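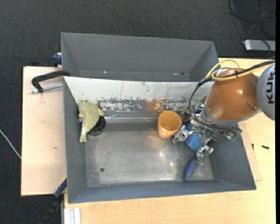 Fig. 1. Metal bin with a plush toy, a roll of tape and an orange cup.

Category: Course materials > Property letting > Handouts

Unit 3. The inventory and the deposit

In the last unit we looked at the tenancy agreement and who must sign it. Now we come to the paper which is read least and which causes most of the quarrels, the inventory. Please bring your copy of the Prasgate case to the seminar, we will use it for the exercise at the end.

What an inventory is

An inventory is a written list of what is in the property on the day when the tenant receives the keys, together with the condition of each thing. It has two parts: the contents and the condition. Beginners usually do the first part well and the second part badly. "Sofa, brown" is contents. "Sofa, brown, left arm worn, small tear in the seat" is contents and condition. Only the second entry will help you if there is a dispute.

An unfurnished flat also needs an inventory. Walls, floors, doors, windows and kitchen units are all part of it, and so are the keys. Write how many keys were given and for which locks.

Words for condition

Many agencies use a scale. The one we use on this course is simple:

New - not used before this tenancy
Good - used, but without marks you can see from a normal distance
Fair - marks or light damage, works as it should
Poor - damaged or very worn, to be repaired or replaced

Do not write "OK" or "fine". Noeline Stubbs, who taught this unit before me, used to cross out these words with a green pen, and I have kept her habit.

Fair wear and tear

The landlord cannot ask the tenant to pay for the normal ageing of things. A carpet becomes thinner where people walk, and paint becomes paler near a window. A burn from an iron is a different matter. To decide between the two, look at the age of the item, its quality when it was new, how long the tenancy lasted and how many people lived there. A family with small children will leave more marks than one person who travels for work, and the landlord knew this when he accepted them.

Worked example

The deposit on a flat in Bralline Court is £1,000. At check-out the clerk finds a deep scratch on the bedroom door and two missing shelves from the fridge. The check-in inventory says "door, good" and lists the shelves. The agent obtains a quotation of £243 for both matters together. The tenant does not agree about the door, and says that it was already scratched.

Consider the following points before the seminar:

- Did the tenant sign the check-in inventory, and was he given time to send corrections?
- Is the quotation divided, so that we can see the cost of the door alone?
- Would a repair be enough, or is a new door really needed?
- What should happen with the part of the deposit which is not in dispute?

For the last point, see again the notes to Unit 2. Students often forget it.

Exercise

Read the Prasgate inventory and mark every entry which gives contents but no condition. Choose three of them and write them again in full, using the scale above. Half a page is sufficient. Hand it in at the start of the seminar - late work will be read but not marked.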